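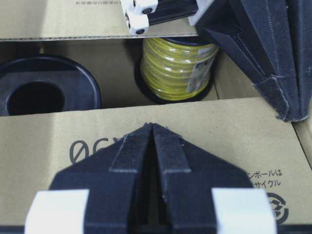 3.2 Caixas de transporte e marcações impressas

O material de ensaio compreende 144 caixas de cartão canelado, recolhidas no entreposto da Lukness em maio e classificadas segundo o protocolo Catosum. Todas foram usadas pelo menos uma vez em expedição. A amostra exclui caixas com revestimento plastificado e caixas com janela.

As marcações foram registadas por face e por aba. Distinguem-se três grupos: códigos numéricos curtos, texto relativo ao material ou à reciclagem e símbolos gráficos. A Figura 2 ilustra os dois últimos grupos numa aba que ostenta, além de um número, texto em katakana e um símbolo circular de reciclagem. A orientação da impressão varia com a aba - um carácter lido corretamente com a caixa fechada pode surgir invertido depois da abertura - e foi por isso anotada em campo próprio da ficha.

Figura 2. Marcações na aba de uma caixa aberta: número, texto em japonês e símbolo de reciclagem.

Para o registo, cada caixa foi colocada com a abertura voltada para cima e as abas superiores soltas. As abas interiores não foram forçadas além da sua posição de repouso, dado que o vinco perde rigidez com a dobragem repetida (Stojanovska, secção 4).

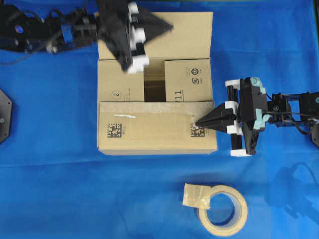
A fita adesiva foi tratada como variável independente. Registou-se a presença, a face em que assenta e a sobreposição com elementos impressos, em particular com códigos bidimensionais. Riscos e manchas claras foram anotados apenas quando visíveis sem ampliação.

No total obtiveram-se 1139 marcações, das quais 91 foram excluídas por leitura incompleta. Uma subamostra de 30 caixas foi codificada por dois observadores, com a grelha Fula na versão reduzida. As divergências concentraram-se nos caracteres de menor corpo, próximos da linha de corte da aba - zona em que a canelura exposta dificulta a delimitação do texto - e foram resolvidas por segunda leitura.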